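Zipper Pulls and Pouch Repairs: Notes from the Mending Table

The mending table at the Stockdale Library now runs through the end of May, in the back room next to the large-print shelves. Doors open at 2 p.m. Bring the item clean and empty. We had a lunch bag last month with half a sandwich still in it.

Most of what came in this spring was small zippered things: pencil cases, makeup bags, travel pouches, the inside pockets of diaper bags. The fabric is usually fine. The trouble is at the zipper, and more often than not it is the pull and not the teeth. A pull that is too small to grip gets yanked sideways, the slider spreads, and after that the teeth will not stay closed behind it.
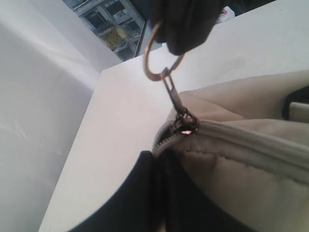
Split rings are the cheapest fix we know of for a pull that is hard to hold. They are sold in the key section of any hardware store, and Chelsea Cropper bought a bag of 100 for the table, so there are plenty. A long pull with a slot in it, like the one on the beige pouch, takes a ring with no tools at all. Choose a thin ring. A thick key ring is heavy for a light zipper and will drag the slider open in a bag. The copper-colored ones also look better against a dark bronze pull than the shiny steel kind, if that matters to you. For a pull with only a pinhole at the end, use a loop of cord – waxed thread or a bit of shoelace will do.

If you have trouble with your hands, ask for one of the larger rings. A finger goes through it and you can pull without pinching. Two members have put them on their winter coats and kept them there.

For a zipper that sticks, rub the teeth with a plain candle stub or a dry bar of soap, then run the slider back and forth a few times. Wipe off the extra with a rag, especially on light fabric. Please do not use cooking oil. It stains, and it picks up lint.

When the slider itself has spread, small pliers can sometimes close it again. Squeeze each side a little, try it, and squeeze again. Too much pressure cracks the metal and then you need a new slider. We keep a few common sizes in the Zamel tin on the top shelf. Please put the tin back when you are done.

Still needed: gray and tan thread, blunt needles, and short zippers in any color. Leave them at the front desk marked for Chelsea.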